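Say what counts before you press start

I got into an argument on Thursday over the word "placed," and I've been chewing on it ever since, so you get to hear about it.

I look after the task list for Edet, a set of kitchen chores we run in simulation before anything goes near a real arm. A task is a sentence, a starting layout and a check at the end that says pass or fail. The sentence is the easy bit. "Put the roll on the plate." A five-year-old gets it. The check is where grown adults with good salaries start raising their voices.

The argument went like this. Takumi Imai, who works on the controllers two desks down from me, had a batch of 139 runs and a success rate he was pretty happy with. I had the same 139 runs and a success rate he was not happy with at all. Same arm, same kitchen, same files. He was counting a run as good if the object touched the plate at any point. I was counting it as good if the object was sitting on the plate, with the fingers open and clear of it, when the clock ran out. Neither of us had written that down anywhere. We'd both just said "placed" for months and nodded at each other!

So my pitch, and I'll keep making it to anyone who stands still long enough, is that a success check should be written in plain words, in full, before the first run. In the same document as the task, where the person reading the number can find it. I don't much care which definition you choose. I care that you chose it before you saw the results, when you didn't have a favorite yet.

I know how that sounds. It sounds like paperwork, and people who build robots mostly got into it to avoid paperwork. I did too. But we're already careful about the other end. Ask anybody at Rurkden how a run starts and you'll get three pages: seeds, camera positions, joint angles, which cupboards are open. Ask how it ends and you'll get a line of code with a threshold in it and a shrug about where the threshold came from. 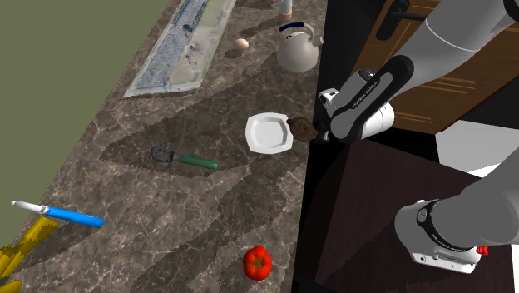

My own rule for the plate tasks has four parts now, and I've stopped apologizing for its length. The object has to be resting on the plate, it has to be let go of, it has to stay put for a full count after that, and the other things on the counter have to be more or less where they started. Every one of those is there because some run slipped through without it. Take a moment like the one with the brown lump between the fingers, right up against the rim of the plate. Is that placed? Under Takumi's old check it could well score. Under mine it can't, because the gripper still has hold of it, and you couldn't even say from that one instant if the thing is on its way down or on its way back up. And look at how close the plate sits to the side of the counter where everything drops away. A nudge that sends the plate over is a very different outcome from a nudge that doesn't, and a check that only looks at the roll would never know.

The fourth part is the one that gets me the most grief. "The task didn't say anything about the egg," people tell me. Well, no. When I ask my kid to put a roll on a plate I don't mention the egg either, and I'd still have something to say if it ended up on the floor. There's a whole layer of stuff we leave out of instructions because it's obvious to anyone who's ever been in a kitchen, and the check is the only place a machine is going to meet it. If you leave it out of the check too, you've told everybody it doesn't matter.

Now, the other side. Takumi's point, and it's a decent one, is that a strict check hides progress. If your controller goes from flailing in the air to getting the roll to the rim every time and fumbling the release, my rule says zero and zero. That's useless to him. He needs to see the difference, and I'd be a jerk to pretend otherwise.

What I'd say back is that he should report both. Call one "reached the plate" and call the other "placed," give each its own line and its own definition, and we can all go to lunch. The trouble only starts when the soft number travels under the hard number's name. And it does travel. Somebody puts it on a slide, and somebody else puts the slide in an email to Urnuvari, where they're deciding which of these chores to try on real counters – and by that point the number has lost every bit of context it ever had. All they see is "placed," and they picture a roll on a plate, like any sane person would.

We went back through the older tasks after all this. Grukcombe, the set that came before Edet, has 105 of them, and 89 had no written description of success at all, just the code. I read the code for every one (I do not recommend it as a way to spend a week). Plenty of it was fine. Some of it was checking the height of an object above the counter and nothing else, so a thing balanced on the lip of a tray would pass. One of them passed at the very first step, before the arm had moved, because the starting layout already met the condition. That task had been in our averages the whole time.

If I could get people to take up one habit, it'd be small. Write the check as a sentence your neighbor would understand. Then have somebody who didn't write the code watch ten runs and mark them by hand using only that sentence. If their marks and the code's marks don't match, stop and fix whichever one is wrong before you run the other 700. We did this for the plate tasks on Friday morning and it took less time than the argument had.

There are things I haven't figured out. I don't know how far an object should be allowed to shift before I call it disturbed. I picked the width of a finger, mostly because I could hold one up and look at it, and I'd happily take a better idea. I don't know what to do about a bump the arm makes and then corrects, either. If it knocks the kettle and sets it straight again, is that a pass? My gut says yes and my rule says yes too, since it only looks at the end, but I can see somebody with hot water in theirs feeling differently.

Takumi has changed his check, by the way. He's also renamed his old one "touched," and it's still the first column in his table. Mine's the second.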